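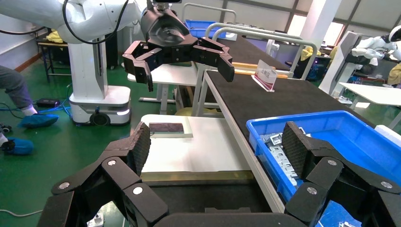
Ieuan Gough
Stores and benches, Ornport
Regular member

Bracket bin: one big one or lots of little ones?

Right, I have been told to "ask people who care about this sort of thing", which I took as an insult until I remembered I have an account here.

We keep our small silver brackets in a blue plastic bin on the long black table. They go in as a heap, they slump to one side, and from then on everyone fishes. I have been in stores long enough to know that fishing is not a method. The other camp here says a bin is a bin, the brackets don't mind, and that I should find something to do.

My proposal is to split them into small divided trays along the wooden edge of the black table, so that you pick from the front and never have to put your whole hand in. The white table stays as it is, with the flat board and the little brown pad. Nobody is to touch the board. I have strong feelings about the board.

Delivery is 400 to a carton and we tip the lot in. Is that the mistake? Would you decant? Happy to be told I'm wrong, though I'd prefer it done politely.

----

saidh
Said Helmy
Posts here too much

You are wrong, politely.

Divided trays are lovely for the first morning. By the afternoon somebody has filled all the compartments with the same bracket because it was quicker, and by the following week one compartment holds a biro and half a biscuit. A heap in a bin at least admits to being a heap.

What you want is a shallower bin. If the brackets can only lie a couple deep, they stop locking into each other and you can pick one up without bringing its relatives.

----

puri_s
Purificación Sotomayor
Moderator

Said has hated trays since 2 of his went missing and he has never been the same man.

Ieuan, I would leave the bin and change what's under it. Put a wedge beneath one side so the brackets slide towards whoever is picking. You're already getting a slump to the left in that bin, so let the slump work for you and turn the thing round until the pile faces the person. Costs you a bit of offcut.

Also, and I say this with love, there is a power adapter lying on the floor with its blue cables out for a stroll. Before anyone divides any trays I'd get that off the green and up under a table.

----

Ieuan Gough

I came to talk about brackets and I'm being inspected.

The wedge is annoyingly good. I don't want it to be, as I've already drawn the trays. I used a ruler.

----

aagudelo
Aníbal Agudelo
New member

Hello all, first post. I did kitting at Villalobos for years and we went back and forth on this until people stopped sitting together at lunch.

We ended up doing both. Bulk stays in the deep bin, well away from the work. A small dish gets filled from it at the start of a shift and that is what people pick from. When the dish is empty you fill it again. It sounds like extra work and for the first few days it is extra work, and there will be complaining, then it goes quiet.

I see another blue bin further back behind the tables. If that one is free, bulk could live there and the front one could go shallow.

----

saidh

Welcome Aníbal. You have walked into an argument about dishes and you seem reasonable, so you won't last.

I don't agree with having two lots of the same part in one room though. Someone will top up the dish with the wrong size. I've done it. I've done it while holding the label.

----

inma_e
Inmaculada Escobar
Regular member

Can I ask the question everyone is stepping round, which is how high the black table is? Picking out of a deep bin on a high table is what does your wrist in. You're going up, over the wall of the bin and down again, all day. Ours were 70 cm and the bins made them feel like a shop counter for giants.

Before buying anything I'd cut the front wall of an old bin down and try it for a week. File the cut edge or you will meet it. We bought the Oketti ones with the dropped front later on, and they were fine, but the hacked one was what persuaded people.

Agree with Puri about the cables. And if you're all in blue shoe covers you want nothing on that floor that a foot can snag, power strip included. Those covers have no grip and no loyalty.

----

Ieuan Gough

Also 70. I've just been and measured, under observation from the bin-is-a-bin party, who wanted to know if I'd be doing the chairs next.

Cutting the front down I can do today with no paperwork. Trays would need a form.

----

varetti_fan

Just get Varetti drawers and be done with it.

----

saidh

There's always one.

----

puri_s

Be nice. Though no, not drawers. Drawers are where small brackets go to retire, and you can't see when you're running low.

I do like the little stand with the pink and white card on the black table. If there's a stand like that going spare, put the part size in it and park it beside the bulk bin. That answers Said's wrong-size worry, or most of it. I can't help with a man who misreads the label in his own hand.

----

aagudelo

The card is a good idea. Big lettering, and change it when the part changes. We forgot that second bit once.

----

Ieuan Gough

So the plan is a cut-down bin at the front, wedge under it, bulk at the back with a card. No trays. I've put the drawing in a folder in case opinion turns.

Cables are going up this afternoon, Puri. The yellow cloth on the metal stool has been there so long that I'd like it left out of any further inspection.

----

inma_e

I hadn't mentioned the cloth. I was saving it.

Post back once you've cut the bin, I want to know how low you went with the front. Ours was a bit too low and we spent August picking brackets up off the floor.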